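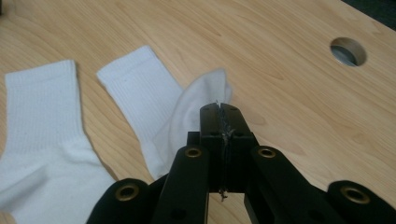 *Photo: Suominen*

## 3. Reporting a threatening message

1. Sign in to Haro and open **Reports**.
2. Select **New report**, then **Threat or harassment**.
3. Paste the full message, including the sender's address.
4. Attach up to 3 screenshots.

**Caution:** Do not reply to the sender. If you are in immediate danger, call 911 first.

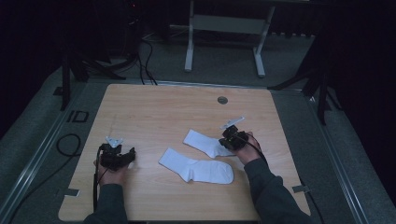
BEVCOMBE, September

5. Add the names of any extremist group or website mentioned.
6. Select **Submit** and write down the case number.

**Note:** Reports are kept for 156 days. To keep one longer, select **Hold** before it expires.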